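**The Trial Kit**

The kit came in a grey case with foam inside, and on the lid somebody had written *Nesirmont, trial, return by 29/06/2024* with a marker. I signed for it and carried it up to the third floor, to the room with the black curtains.

I was paid to write a report. Bulitz made the grippers, Todar wanted to buy them, and I was between the two, a person with two hands and a good patience. The instruction was simple. You hold one gripper in each hand, you do ordinary things of a house, and the machine learns the movement from you. The offer said that anyone could do it after seven minutes of practice. I needed most of a morning.

The handle was good, I must say it. The jaws closed softly, and I could feel through the grip when they had something. The cables were less good. They were thick and stiff, and they pulled at my wrist like a small child who wants to go home. I wrote this in the report, without the child.

I worked at station 5. The task was a cup and a basket. Cup in, cup out, cup in. By the second day I did not think about it any more, and I began to think about my mother, who had moved to a flat in April and still could not find her things. She telephoned in the evenings.

"And what did you teach it today?" she asked.

"To put away a cup."

"You never put away a cup in my house."

This was true. I wanted to answer something clever, but she was already telling me about the lift.

The last page of the form had a question I left open for a long time: *Would you recommend the product?* I had written already about the weight, the cables, the price of 297 for each spare pair of jaws, which I found too high. Under it there were three empty lines. I thought of a machine in some kitchen, years from now, lifting a cup a little too high before it lets go, because I lift it a little too high, because my mother does. She is afraid for the rim. I had never noticed it before I saw the gripper do it at the end of my arm.

I wrote: *Yes, with longer cables.* Then I put the form in my bag, and there was still an hour until they would come for the case – so I took the handles again and did the cup some more times, slowly, in her way. 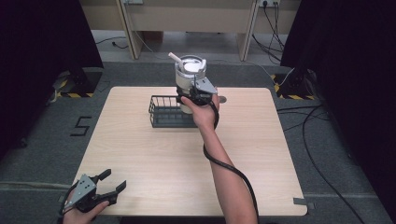
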